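3.2 Cell setup and upkeep

All trials were run on one bimanual cell, which we call Vimora after the room it started in. Two white arms mounted at the table, a brown top, fixed camera for the overview. The tray goes in the middle and everything else is placed so that at least one arm can get to it without crossing the other. Layout was changed 4 times before September and then frozen, apart from basket positions, which drift when a gripper catches a rim and have to be put back by hand.

Reset between trials is manual. Tray cleared, bottles back in the rack, sandwiches back in the wicker basket, then both arms sent home. We log the reset as done only after the status rings are green on both sides. Early on we skiped this check and lost 58 trials to an arm that was enabled but not homed. 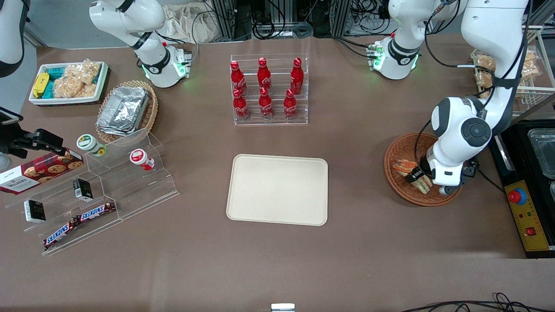 Figure 3. The cell during a sandwich pick. Left arm in the basket at right, serving tray at center, bottle rack behind it.

Cabling was the main source of downtime. The arm cables were first tied tight to the links, and this pulled on the wrist connector at full reach. We now leave a loop at each joint and re-tie every 193 cycles. A slack loop can snag on a basket, so the planner keeps a margin on that side. Not elegant. It has held since the last layout change.

Gripper care: fingers wiped with a damp cloth at the start of each session, screws checked for play, opening width re-zeroed. Wrapped food is slippery and a small offset in the zero shows up right away as a dropped pick. Finger pads are Tarigan parts, swapped in pairs, never one side only. After a swap we run 2 empty open/close passes and one pick on a dummy before real trials start again.

Emergency stop is tested at power-up with both arms moving slowly. If either arm keeps going the cell is locked out untill the safety loop has been traced. This happend once, a loose terminal, fixed in the afternoon. Control software is the stock Nandeo stack with our own logging on top; versions are listed in Appendix B.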